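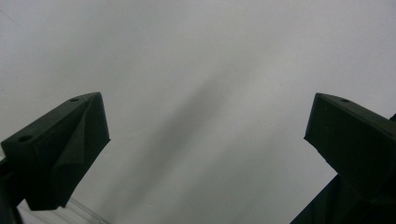 Figure 1. Two dark green gripper fingers against a pale background.

1. Why we looked at order books

Building firms in Nustulik are often asked how many months of work they have signed but not yet started. The average goes into the regional press as a sign of health. Our group wanted to know whether it tells a reader anything useful, and we came away with doubts.

2. What we did

We sent a short form to 300 contractors in Nustulik and the Nuvuvura district in February and had 226 usable replies. Firms gave their backlog in months, their headcount and their main type of work. We then compared the answers with the list of 476 permits published by the Gilmartin planning office.

3. Findings

The average backlog was 5 months, which sounds comfortable. It hides a split. Road and utility firms reported long order books, while small housebuilders had very little signed beyond spring. A single average covers both and describes neither.

The permit list did not help much. Many permits are for extensions that a two-person firm finishes in weeks, and some are never used at all. Silen, the software we used for matching, also treated renamed firms as new ones. We corrected those we spotted and must have missed others.

4. Limits

Firms in trouble have little reason to fill in a student survey, so our replies probably lean towards the busy ones. We also let each firm decide what "signed" meant. Several counted verbal promises, and one counted a tender it had yet to submit. Next time the form should ask for contract value and a start month.

We would not use the average to forecast hiring.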